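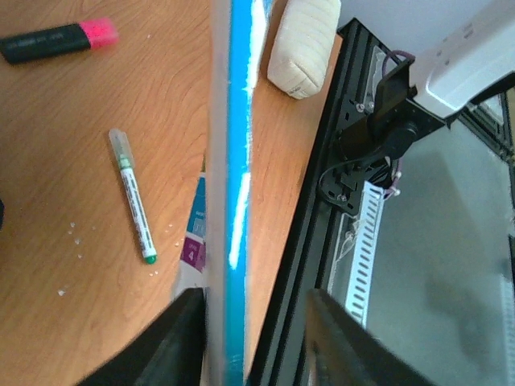

About Jaso

Jaso is a school and office supply shop that also sells, cleans and repairs bags. We opened in 1995 with one counter of pens and notebooks. The repair bench came later, after customers kept bringing in backpacks with stuck zippers. Today we have 11 people on staff and serve 67 schools and offices in the area.

What we carry

Highlighters, markers, pens, pouches, backpacks and document bags. Rekuler is our own line of plain dark bags for students and commuters. We keep replacement pulls and zipper tape for every Rekuler model, including the ones we no longer sell.

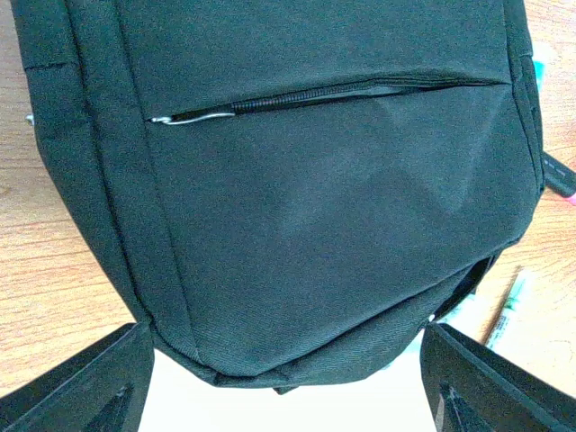
Most repairs take about 6 working days. August is busier, so please bring school bags in early. Empty all the pockets first, including the small ones. Loose pens and markers are the usual cause of ink stains on linings, and we can't always get those out.

We look over the zipper, the side seams and the bottom panel before we quote a price. If a bag isn't worth fixing, we will tell you.
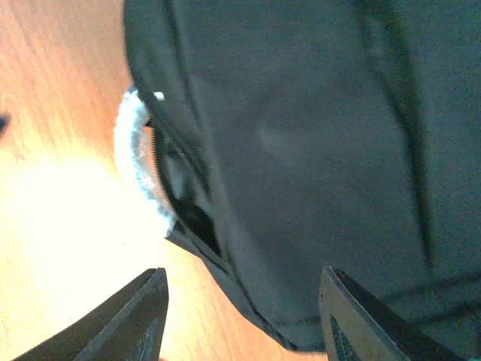
Curved zipper and side seam on a dark gray bag

Where to find us

The shop is on the ground floor of the Cozma building, next to the Okasis print shop. Parking is in back. School orders can be picked up at the side door.

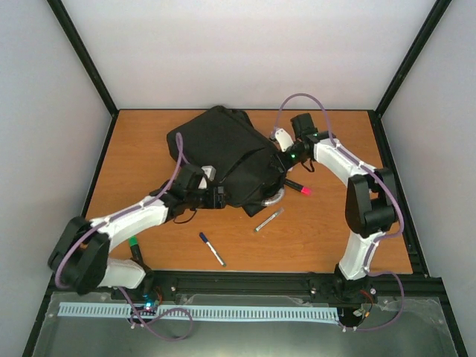 Black fabric bag and markers on the worktable

Prices and hours on this site were last updated April 19, 2023.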